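Teaching the arm to pour

March 5, 2019

I said in January that I would write up the teaching sessions once I had enough of them to say something useful. I have enough now. This is long, and most of it is about pouring small amounts of colored water.

For anyone new to this blog, I work with a small arm in a shared workshop on Umari Street. The controller is a Hakden, bought used, and the software I use to record and replay demonstrations is called Estix. I don't write motion programs for the arm if I can avoid it. I show it the job, over and over, and a model is trained on what I showed it. The showing can be done two ways, and I have now spent enough time with both to have a preference.

The first way is to take hold of the arm and move it. You put the controller in free mode, the joints go slack except for gravity compensation, and you push the gripper through the motion. It sounds like the obvious choice. You can feel the weight, you can feel when you touch the table, and there is no learning curve to speak of. My first sessions were all done this way.

The trouble showed up with pouring. To pour from a tube you have to rotate the wrist slowly while keeping the mouth of the tube over the cup. When I do that with my own hand I don't think about it. When I do it by pushing on a wrist joint with one hand and steadying the forearm with the other, the tube jerks. The joints on this arm have some stiction, so nothing moves, and then it moves more than you wanted. I spilled on most of the early tries. Worse, my hands and sleeves were in view of the camera the whole time, and the model will not have my sleeves to look at when it runs alone.

The second way is to drive it remotely. I sit on a stool two steps from the table with a hand controller, watch the arm directly or on a monitor, and the gripper follows my hand at a reduced scale. I set the scale low for the wrist so that a big turn of my hand gives a small turn of the tube. That one setting did more for the pouring than anything else I tried. You lose the feel of contact completely, though. The first evening I pushed the gripper down into the table and didn't know it until the controller faulted.

I have 700 demonstrations saved from remote control now, and the hand-guided ones are in a folder I don't train on.

The task itself is simple to describe. Pick up a centrifuge tube with a little orange liquid in it, hold it upright, bring it to a container, tip it, bring it back upright, set it down. The liquid is water with food coloring. I picked orange because I could see it easily on the monitor. The gripper fingers have foam pads stuck to the inside faces, which I cut from a sheet, and those were a good change too. Bare plastic on plastic let the tube turn in the grip as soon as the wrist tilted. 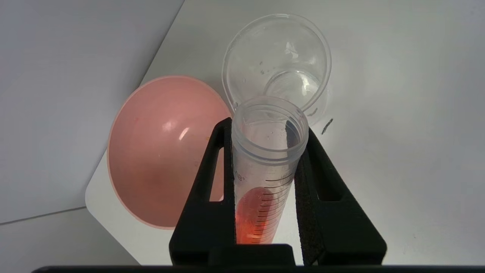

Grip height took me a while to settle. If I close on the tube too low, the top half swings out wide when the wrist turns and the mouth ends up well past the target. If I close too high, the fingers get in the way of the rim. I tried marking the right height with tape and then took the tape off again, because I was worried the model would learn to look for tape. What I do now is vary it a little on purpose. Some demonstrations are a bit high and some a bit low, and I correct for it during the pour the way I would if I had picked up a glass awkwardly.

The varying goes for everything else as well. Early on I set the table up the same way every time, and the trained model was very good at that one table. I moved the cup over by a hand's width and it poured onto the tabletop, quite smoothly. So now I move things between demonstrations. I keep more than one container on the table, and they trade places. I start the arm from different positions. I also change the fill level, which matters more than I expected, since a nearly full tube starts to run at a much smaller angle than a nearly empty one.

Clear things on a white table are hard, and I should have thought about that before I chose both. The camera at the wrist does well when the overhead light is on and badly when it isn't, and the glare moves depending on which lamp I use. I considered painting the tabletop. For now I am recording under three different lamp setups and hoping that covers it.

A few words on mistakes, because I changed my mind about them. At first I threw away every demonstration where I fumbled. If the tube bumped a rim or I overshot and had to come back, I deleted it and did it again. The set I ended up with was very clean and the model trained on it could not recover from anything. Once it was a little off, it had never seen what to do next, and it drifted. Now I keep the fumbles as long as I fixed them. I only throw out the ones where I spilled or dropped the tube, and I flag those in Estix so they can be looked at later.

Recovery is also worth showing deliberately. I will drive the tube slightly to the wrong side, pause, and bring it back. It feels silly to do, and it was a clear improvement.

The other thing I had to learn was to keep a steady pace. When I am tired I hesitate. I stop above the cup while I check the monitor, and the recording has a long stretch where nothing moves. The model picks that up. One version would get the tube into position and then just sit there, for 24 seconds on the worst run, before it started to tip. I trim the pauses now, and I stop for the night when I notice I am making a lot of them.

On the money side, I have spent 1,094 dollars on this since I started the pouring work, mostly on the hand controller and a replacement wrist cable. The cable was my fault. It had been rubbing on the bracket and I knew it was rubbing. The new one is a Margaritis cable with a thicker jacket -- stiffer than I would like, and it pulls on the wrist a little at the far end of its range, so I have been keeping the table close.

As for results, the current model picks up the tube almost every time. It pours well into a container that sits near the middle of the table and less well toward the edges, where I have fewer demonstrations. It tends to come back upright too early and leave some liquid in the tube. I think that is me. I looked through a batch of my own recordings and I do the same thing, out of caution.

Next I want to work on stopping at a mark, so that it pours a certain amount and no more. I don't know yet if the wrist view is good enough to judge that. I may add a scale under the cup and record the weight along with the video, and I have found a cheap one that reads out over a serial line. I need to check how fast it updates before I order it.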